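I Gave the Muroma Season Pass a Fair Shot

I said in July that I was done with season passes. Then Muroma put out its third season, half my friends list came back from the dead, and by Wednesday I had paid for the thing like everyone else. So take the complaints below as coming from someone who keeps falling for it.

If you haven't played, Muroma is a team shooter where you hold a row of shrines against waves of whatever the season's theme is. This time the theme is moths. You pick a keeper, each keeper has a couple of powers, and the powers are really what you're playing. The guns are fine. I have never once heard anyone talk about the guns.

The big sell for the new season is Triston, a keeper who can lift a shrine and carry it across the map. The trailer made that look like it would change everything. Maybe it will for people who play in a fixed group with headsets on. In the public queue, what I get is a stranger picking up the shrine I've spent six minutes building walls around and walking it into a ditch. I counted this as bad luck the first few times. I no longer do.

Triston costs 400 amber if you don't want to wait. The smallest pack of amber you can buy is 665. I would love to hear someone defend that with a straight face. You are left with 265, which buys you nothing in the store, not even the ugly hats, so it sits there looking at you until you top it up. Every game does some version of this now and I know I'm supposed to be used to it.

You can also earn him for free by reaching tier 19. The patch notes call this "a few evenings of play." Whose evenings? I put in four long ones and got to tier 11, and that was with the double weekend running. My friend Hipólito Gallardo says I'm doing it wrong and should be farming the short map, Anum, over and over with the lantern keeper. He's probably right. He is also describing a job. I asked him if he was having fun on the short map and he just told me his tier.
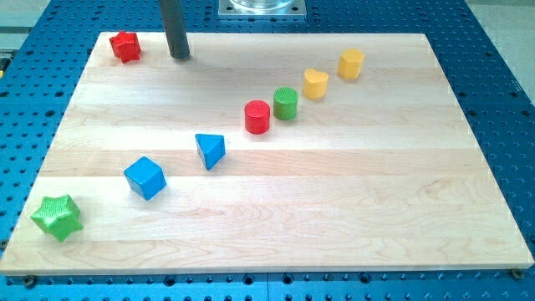
To be fair to the designers, the defensive side is better than it was. Walls used to fold the second anything with wings looked at them, so everybody played attackers and the whole match turned into a footrace. Now a wall holds long enough that you can turn around and deal with the other lane. The repair power got a longer range, too. I had one match on the river map where 2 of us held the last shrine with nothing but walls and a bell trap, and I was grinning the whole time. If the season were more of that I would have a much shorter post to write.

What I don't buy is the claim that matchmaking was "rebuilt from the ground up." I still get placed with people who have clearly never opened the game before, and I still face teams in matching outfits who call out moves like a marching band. Maybe something changed under the hood. From where I sit the waits are longer and the matches are the same. Renato Medina, who writes the weekly thread on the Venkataraman board, thinks the new system needs time to learn everyone's skill level. They said that last season as well - and the season before that it was the servers.

There's also the bug where your powers lock up if you die while opening the map. That one has been around since launch. It was on the list of fixes this time, I checked twice, and it got me on my second night back. I filed a report and got the automatic reply thanking me for my passion.

So do I tell you to buy it? If you already play with three people you like, sure, go ahead, you were going to anyway. If you play alone, I'd wait. The free track gives you the new maps, and the maps are the good part. Triston will be half price by the winter event if the last two keepers are anything to go by, and by then people may have worked out where not to carry the shrine.

I'll keep going until tier 19, mostly out of spite. Hipólito has offered to run the short map with me on the weekend. I told him I'd think about it, and then I looked at the progress bar and set a time.

14 comments | 6 shares

Contact | Copyright, all posts by the author | Back to top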